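Evside Table Set: notes on the tableware and snack collection
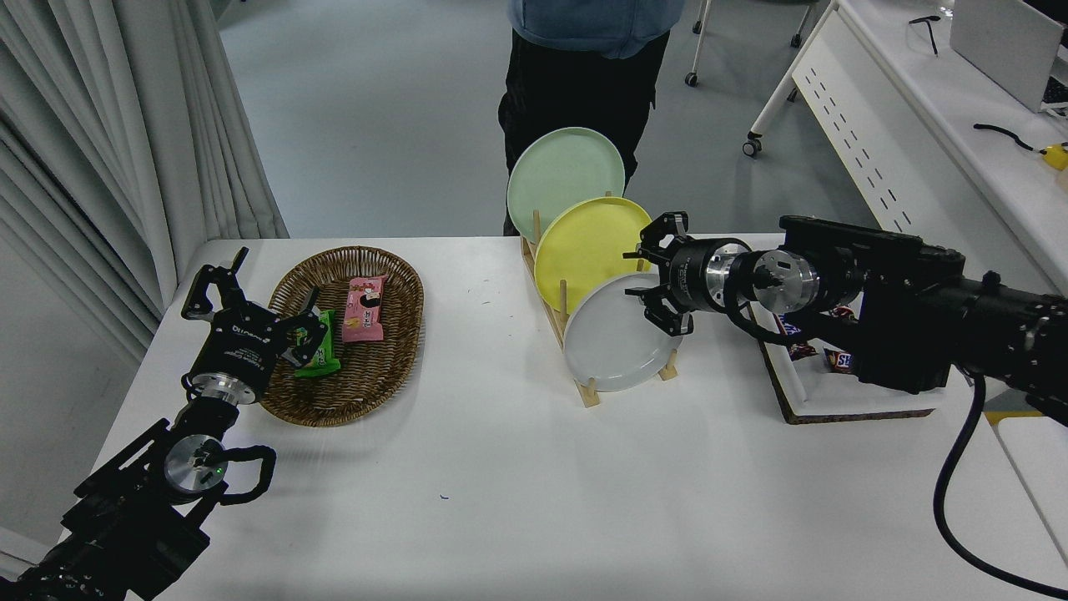
The set covers small tables laid for a short break: something to eat, something to eat it from, and something to keep both in order. Everything in it is light enough to lift with one hand and was picked because it turns up in ordinary kitchens. Each layout has a home spot for the snacks and a home spot for the plates. In the layout shown, the wicker basket holds two packages, one green and one pink, while the mint-green, yellow and light gray plates stand in the wooden rack. Candy bars have their own tray and are listed apart from the basket snacks.

Contents

The collection has 1008 entries, one per layout. An entry is a picture plus a short text record giving the containers on the table, what belongs in each, and the state of the rack (empty, part full, full). Almost all layouts use a white table. The rest were done on the old table at Urnitz and are marked "urnitz" in the notes column.

Containers

Basket: oval, brown, woven, with a raised rim. Used for wrapped snacks only. Fruit layouts are kept in a separate folder named cabello and use a bowl.

Tray: white, with a brown cork-like base. Used for candy bars and, in a few early entries, spoons.

Dish rack: light wood, upright pegs. Plates go in on edge and lean a little. A plate lying flat across the pegs is recorded as "on rack", never "in rack".

Naming

Plates are named by color alone. The mint one is "green" in the records, so a search for "mint" returns nothing. Snacks are named by wrapper color first and by brand only if the brand can be read in full. A half-hidden wrapper gets "bar, dark" or similar.

Slots are numbered from the front of the rack to the back. Records made before October used the opposite order. They have been converted, but the free-text notes were left as written and may disagree with the slot column.

Known problems

Snack wrappers were swapped out as they wore through, so the same name can refer to different packages across folders.

Folder 6 has a second basket that is slightly darker. Both are recorded as "basket".

The pruver folder has no rack column. Read the notes instead.

Changes

Version 3: slot order converted, duplicate tray entries removed.
Version 2: candy bars split from basket snacks.

Contact

Poul Snorradóttir keeps the records. Send corrections with the folder name and entry number. They are entered on Tuesday.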